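The Long Way to a Full Basket

A research group in Willard wants its robot to understand when a small job is finished, and it is teaching it with groceries

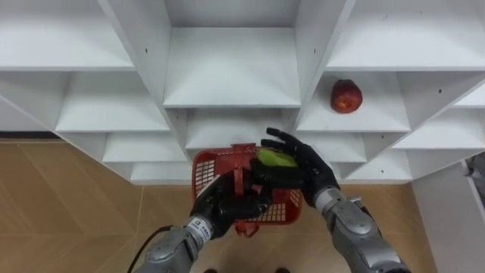
For many years the usual question in robot grasping was simple: can the hand close around the thing and lift it? The group behind the Cluvura project, working in a former print shop in Willard, thinks this question is mostly answered. What interests them is the minute that comes after. A person who collects fruit from a shelf does not plan each grasp as a new problem. She remembers what is already in the basket, she changes the angle of it a little with the other hand, and she stops when the shelf has nothing more for her. Robots are poor at all of this.

I visited in April, when the team was in the middle of its second round of tests. The task sounds like something for a small child. The robot stands in front of a white shelving unit, holds a red plastic basket in its left hand and must bring fruit into it with the right. It has two arms and two black hands with fingers, and it sees the shelves from above, in the way a standing person sees them. An apple may lie on one shelf, something green and longer on another.

The difficulty is in the second hand. In most earlier work the container stood on a table and did not move, so the robot had to learn only one place for letting go. A basket that is carried is a different matter. It tilts, it comes close to the shelf, it hides part of what the robot is looking at. The two hands almost touch when a fruit goes in, and in the first round this was where most of the trials were lost. The fingers of the right hand caught on the rim, the left arm tried to correct, and both stopped.

The solution of the group is a training method they call Kopecký, after the street where the first version was written. A human operator guides both arms through the task many times, and the recordings are used as teaching material, as is common now in this field. The unusual part is how they are cut. Most laboratories keep a demonstration in one piece. With Kopecký, each recording is divided at the moments when the duties of the two hands change: the left hand holds still while the right one reaches, then the left turns the basket open while the right waits, then both move together. The model learns these exchanges as separate skills, and afterwards it learns the order.

For the second round the team used 543 demonstrations. Then they ran 298 trials with fruit in places that the robot had not met in training, and gave it 60 seconds for each fruit. A trial counted only if the basket was still upright enough at the end to keep everything inside. By this measure the divided recordings did clearly better than the whole ones, above all on the lower shelves, where the arms have less room. The full results are still under review, and the group did not want to give me a percentage before this is done. I found this sympathetic.

There are limits, and they were open about them. The shelves are always the same shelves. The fruit is firm. A ripe peach was tried on 4 occasions and then taken off the list. A company named Fimham, which builds picking systems for warehouses, has looked at the method and asked the question everybody asks, namely how fast it is. It is slow. A shopper in a hurry would have paid and left.

Speed is planned for the next round, together with a heavier basket – at present its weight changes very little between the first fruit and the last, and the left arm has never needed to learn what a full load feels like. The team also wants to let the robot put the basket down when it needs both hands free. It has not seen a demonstration of that yet, and the operators are still discussing where on the floor it should go.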